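Home | Downloads | Set-up guide | Release notes | Contact

Odero Planner: Set-up Guide
Section 7. Two-arm picking from open shelves

By now you should have a robot that knows where its own arms are. If it doesn't, go back to section 6 and do the joint check again, including the part you skipped. Section 7 deals with the harder matter of getting both arms to agree about somebody else's object.

7.1 Before you start

1. Stop any job still running in Tanex. The scheduler won't hand over the arms while it thinks it owns them, and it is slow to take a hint.
2. Open the Eltton camera panel and check that the head view is live. A still view looks very like a live view of a robot with nothing to do, so wave at it.
3. Load the shelf map. Each shelf level needs its own height. One height for the whole unit will load without complaint and fail later, at a time of its choosing.
4. Set the hold mode to SHARED. In SINGLE, the planner treats the second arm as an obstacle, and will spend its entire time budget politely avoiding it.

Caution: Keep feet and cables out of the marked work area while the arms are powered. The planner knows about the shelves, the tote and the floor. It doesn't know about you.

7.2 Teaching a shared hold

Shared hold is for parts with an awkward shape: thin rims, deep curves, anything that swings round when lifted by one corner. The planner picks a contact for each gripper, works out a path for both, then ties the paths together so that neither arm can wander off with the part alone.

1. In the Hold tab, choose the part model. For shells, tick "hollow". Without it the planner assumes a solid lump and may place a contact in mid-air.
2. Press Suggest. You get up to 10 contact pairs, best first. "Best" here means shortest to reach, so read down the list before you fall for the top one.
3. Pick a pair with the contacts well apart. Where they crowd together, the two grippers will want the same bit of space, and the planner will settle it by refusing both.
4. Set the carry height so the part clears the rim of whatever it is going into. Measure from the lowest point of the part as held, tilt included.
5. Run at the slowest speed with a hand on the stop button.
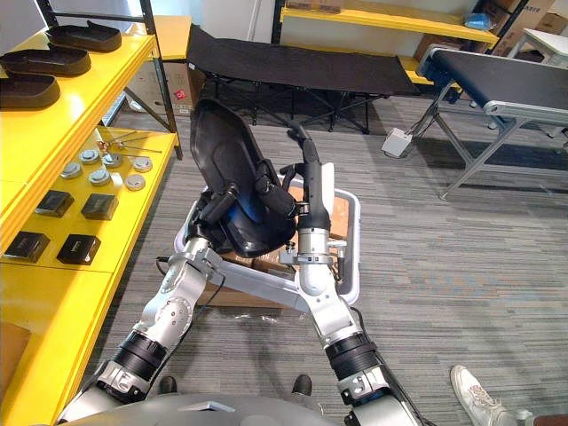 6. If the run finishes with no warnings, save the hold under a name you will recognise in December. "test2_final_new" is accepted by the software but we would think less of you.

Note: A yellow "grip drift" warning means the two arms disagree about where the part is. Small drift is usually a calibration matter. Large drift that grows during the carry is nearly always a wrong part model, and no amount of calibrating will cure it.

Note: Glossy dark parts are hard on the depth camera. The shape finder may return an outline with holes in it, or two small parts where you own one large one. Raise the fill setting a step at a time. Past 7 it starts to fill in the gaps between neighbouring parts as well, and you will be offered a hold on a thing that doesn't exist.

7.3 Placing into a tote

1. Draw the tote outline in the Place tab. Follow the inside of the rim. If the tote sits at an angle to the shelf, turn the outline to match; don't make it bigger to cover both.
2. Set the floor of the tote to the top of any packing in it, including cardboard. The planner believes the number you give it and will push down to meet it.
3. Choose a release order. "Far first" leaves room for the hand to come back out.
4. Mark each placed part as an obstacle once it is down. There is a tick box for this. It is off by default, for reasons that made sense in an earlier version.
5. Leave clearance for the fingers as well as the part. An open hand is much wider than a closed one, a fact the 3D preview shows only if you turn on "hand outline".
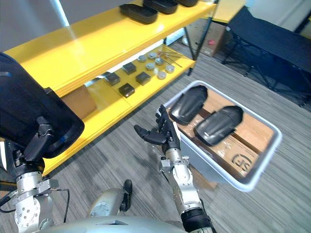 Mikuš wrote in on the comments page for this section that step 4 cost them an afternoon, and that the tick box clears itself each time the tote outline is edited. Their advice is to finish the outline first, tick the box, then leave the Place tab alone. We have tried this and it works. A fix is on the list.

7.4 Error codes you may meet

Code 21: No joint path. Both arms can reach the part, but not at once. Choose another contact pair or move the base.

Code 1957: Clock mismatch between the Eltton panel and the planner. Set both clocks from the same source and restart the panel first. There are nowhere near that many codes; the numbering was inherited.

If a code isn't listed, save the log before you restart. The planner clears it on start-up.

Next: Section 8, Changing hands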